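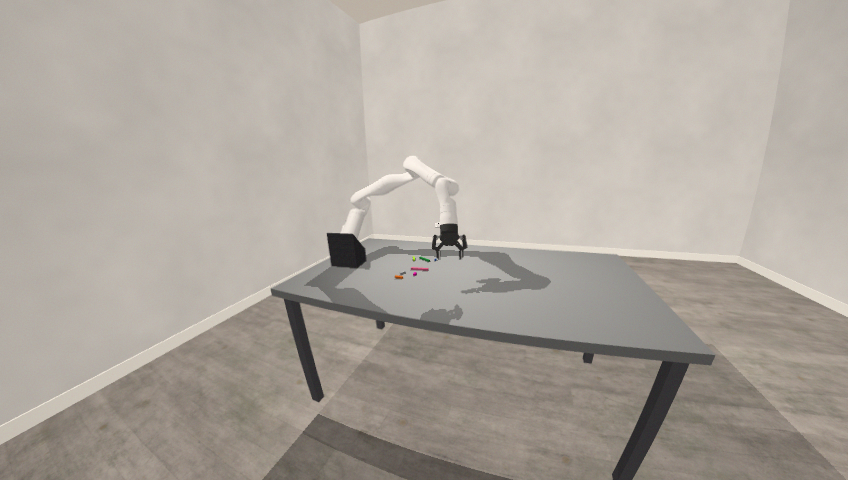
Gray floor, white baseboard, mottled off-white on the left wall

Walls first or baseboards first? And what do I do about blotchy off-white
Forum: Interior Painting and Finishing
Started by rhodri_m, Nov 12, 2025

rhodri_m wrote:
OK so I have read every page I can find on this and I'm more confused than when I started. Back bedroom, plain walls, white baseboards all the way around. The room needs walls AND trim. My father-in-law says trim first, always, and he will not discuss it. The guy at the counter at Ghoneim Hardware says walls first, always, and he wouldn't discuss it either.

My second problem is the off-white. The last owner patched a lot and you can see it. One wall in particular looks cloudy, sort of gray smudges under the off-white, and it gets worse in the morning when the sun comes in sideways. I put one coat of Primgate flat over a test area and the smudges are still there, just paler. Is this a primer thing or a plaster thing or a me thing?

I did get a quote. $4,000 for the one room, with skim coating. I thanked the man very much and bought a roller.

Thanks in advance!
Rhodri Mathias

paintbynaciri wrote:
Walls first. Ceiling, walls, trim, in that order, top to bottom. You're going to spatter when you roll, no matter how careful you are, and I would much sooner have wall paint land on old trim that's about to get painted than on new trim I just finished. Then you cut the top edge of the baseboard with a good angled brush and you're done.

On the smudges, my money is on joint compound that never got primed. Bare mud drinks paint and the wall around it doesn't. You can put five coats of flat on that and still see it. Sand lightly, wipe it down, prime the WHOLE wall and not only the patches, then two finish coats.

And $4,000 for one bedroom, wow. Does he move in with you for that?

magdy_a wrote:
Going to disagree with Reda on the order. (Hi Reda.) Trim first, for anybody who isn't a pro. It is so much easier to tape a smooth hard baseboard than it is to tape a wall. Tape on fresh wall paint pulls little chips off when you peel it, especially flat, and then you're touching up, and then your touch ups flash and you're back here asking about blotches.

Do the baseboards, get sloppy up onto the wall, who cares, let them cure a good long while, tape the top edge, roll your walls. I've done every room in my house like this and I can't cut a straight line to save my life.

paintbynaciri wrote:
How long do you let the trim cure before you tape it though? That's the part the trim-first people skip. If it's a waterborne enamel it feels dry in an hour and it's soft for weeks. I've watched tape take the whole top edge of a baseboard off in one long ribbon.

magdy_a wrote:
I wait a week at least and I use the low tack stuff. Never had the ribbon! I did have the cat walk along it once.

rhodri_m wrote:
So I have one vote each way, which is exactly where I was with my father-in-law and the hardware store, ha.

Reda, when you say prime the whole wall, do you mean a regular wall primer or the stain blocking kind? The smudges don't look like water to me. No brown edges or rings, it's all just cloudy.

ashraf.b wrote:
Before you prime anything, get a work light and hold it flat against the wall so the beam runs along it. Do this at night with the overhead off. You'll find out fast whether you've got a color problem or a surface problem. If the smudges vanish and all you see is humps and ridges, primer won't fix it, that's texture casting shadows and you need to skim. If the wall is smooth and the blotches stay put, go ahead and prime.

I spent a whole March chasing "stains" in my dining room in Droltville. Three primers. It was trowel marks. I felt pretty dumb.

rhodri_m wrote:
Oh that is a good test, doing it tonight.

yavuz_t wrote:
Nobody has mentioned caulk yet so I will. Whichever order you pick, look at the gap where the baseboard meets the wall. If there's a crack there your line will look crooked even when it's dead straight, the shadow wobbles. Run a thin bead of paintable caulk, wipe it with a damp finger, leave it alone overnight.

I use the Sevari painter's caulk and I like it but I'm not married to it. Just please read the tube and make sure it says paintable. My brother did his whole hallway in pure silicone and the paint beaded up on it like rain on a waxed car. He had to cut it all out with a razor.

magdy_a wrote:
Yes to caulk. Cut the tip of the tube smaller than you think! Everybody cuts it too big (me, every time) and then you've got a rope of it and half goes in the trash on paper towels.

paintbynaciri wrote:
Agree on all of that. For the primer, if there are no rings and nothing bleeding through, a regular drywall primer is plenty. Save the stain blocker, it stinks and it's no fun to clean up.

rhodri_m wrote:
Report from last night. I did the light thing and it's both. Of course it's both. There are two big patches near the corner that are smooth but show up dull, and then lower down there's a stretch that looks like somebody spread it on with a butter knife. From the doorway in normal light I can't tell them apart at all.

It took me 45 minutes, most of which was my wife and me standing in the dark saying "ooh look at that one."

So now I guess I'm learning to skim coat. Is this something a regular person can do? I've got one wall, 100 square feet when I take off the window.

ashraf.b wrote:
Yes, a regular person can do it, and a regular person will hate the first pass and feel OK about the third. Get the premixed lightweight compound and thin it with a little water till it's like pancake batter. Roll it on with a cheap roller, a few feet at a time, then pull it flat with a wide knife. Don't go back over it once it starts to set up. The more you fuss the worse it looks. Scrape the ridges when it's dry and do it again.

Wear a mask for the sanding. And close the door, and put something along the bottom of the door. I found dust in a closet on another floor.

yavuz_t wrote:
Small thing, scuff the old paint first if it has any shine to it at all. Compound over glossy paint can let go later in sheets. Wash it too if it was ever near a kitchen.

trimfirst_dissenter wrote:
Late vote for a third option nobody likes, which is pull the baseboards off. Score the paint line with a knife, ease them off with a flat bar, number the backs with a pencil, paint them on sawhorses in the garage. Then you do your walls with nothing in the way, all the way down. Nail them back up, fill the holes, touch up. No tape!

paintbynaciri wrote:
It's a nice way to do it if the boards are in good shape and come off whole. In an older house half of them split and now you're shopping for a profile that nobody makes anymore. I would not tell a first timer to do this for a paint job.

trimfirst_dissenter wrote:
I've split exactly one. It was behind a bed.

magdy_a wrote:
Also he's skim coating, so he'd have a nice clean bottom edge to work to if they're off. I kind of like it? But I'm not the one who has to find the studs again.

rhodri_m wrote:
I'm going to leave them on. They're plain flat boards and they seem very attached to the house. I tried a putty knife behind one and it made a noise I didn't care for.

Next dumb question. Color. My wife wants the walls off-white and the trim a clean white, and I'm worried that next to a bright trim the off-white is going to look dirty. That's kind of how it looks now and I don't know how much of that is the bad patching and how much is just the two whites fighting. We've got 19 sample cards taped up in there and I swear nine of them are the same card.

yavuz_t wrote:
Take the cards off the wall and look at them one at a time, held straight up and down right above the baseboard. You're comparing them to each other and to the old wall, so they all look wrong. Then buy a sample pot of your favorite two and paint big pieces of poster board. Move them around the room over a couple of days.

paintbynaciri wrote:
What's your floor? If it's gray, a yellowish off-white is going to look more yellow than it does on the card. I'd go for one with a tiny bit of gray in it so it sits better. On a warm oak floor I'd tell you the opposite.

magdy_a wrote:
Or paint walls and trim the same white and just change the sheen. Flat on the wall, satin on the baseboard. You get your contrast from the shine, and if your line wobbles nobody can see it. And then walls first or trim first hardly matters, Reda, so we can be friends.

paintbynaciri wrote:
We were always friends. It's still walls first.

ashraf.b wrote:
Same color on both is what I ended up with in the dining room. Very forgiving. The only catch is the touch up cans, label them on the lid AND the side. I touched up a flat wall with satin and there's a shiny spot the size of a quarter by the light switch that I look at every single day.

rhodri_m wrote:
I showed my wife the same-white idea and she's thinking about it, which in this house is practically a yes. Eleven cards have come down.

Plan as of now: scuff, wash, skim the one wall (twice, maybe three times), sand, caulk, prime everything, walls, then baseboards. My father-in-law is visiting next month so I'd like it dry before he can see what order I did it in. Going to Ghoneim for a wide knife this afternoon. Does anybody have an opinion on ten inch or twelve inch?

yavuz_t wrote:
Twelve for the big pulls, and keep a six handy for the corner. The corners are where you'll swear.

magdy_a wrote:
Ten. Twelve is heavy once it's loaded and your wrist will let you know.

rhodri_m wrote:
Naturally. Buying the ten, and I'll borrow a twelve off my neighbor if it goes badly.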